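Why Did the Robot Arm Go Limp?

Robots don't get tired. They do get hot, though, and last July an arm called Ostent got so hot that it stopped in the middle of a very important job: picking up candy.

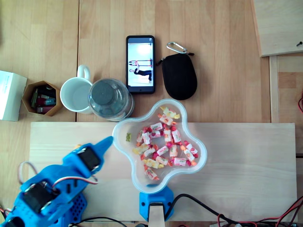
A motor has to push against gravity all the time it holds something up. Small motors in an arm like Ostent's are called servos. They turn to an angle and stay there, even if the arm isn't moving. Look for the black ones with round silver hubs, tucked into the blue plastic. Holding still looks lazy, but it uses electricity, and some of that turns into heat. Try it yourself: stick your arm straight out and keep it there for three minutes. Enjoy!

Ostent had been told to wait in one pose while Reet Mockus fixed a line of code. She took a while. The shoulder servo warmed up, a safety rule switched it off, and the whole arm flopped onto the board – with great drama and no injuries, except to a lemon drop.

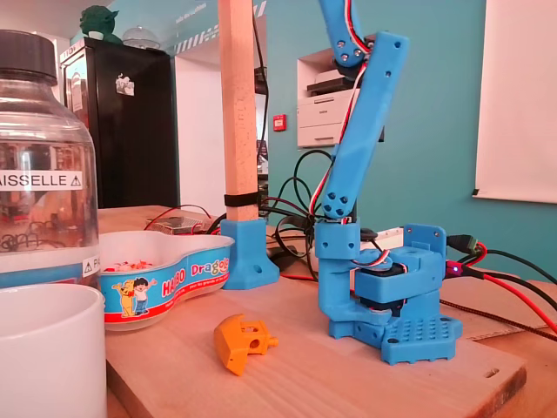

A blue arm, a loose orange part and some candy.

Switching off was the right thing to do. A servo that keeps going when it's too hot can melt its gears or burn out. The trouble was the flop. Now Ostent folds itself down to rest if it has to wait longer than 231 seconds, and people keep their fingers out from under it.
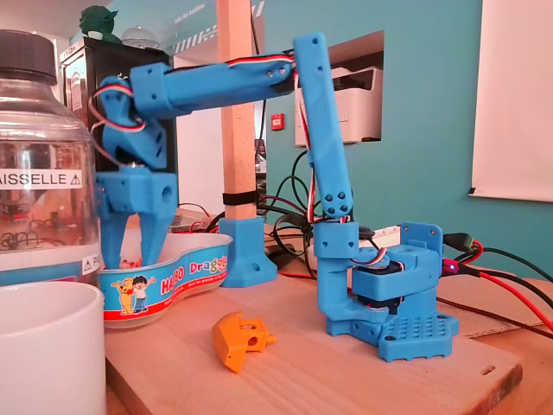 Saulius Strazds thinks the robot should beep before it rests, so you know it's getting hot and not just sulking. Reet is working on the beep. So far it sounds like a duck.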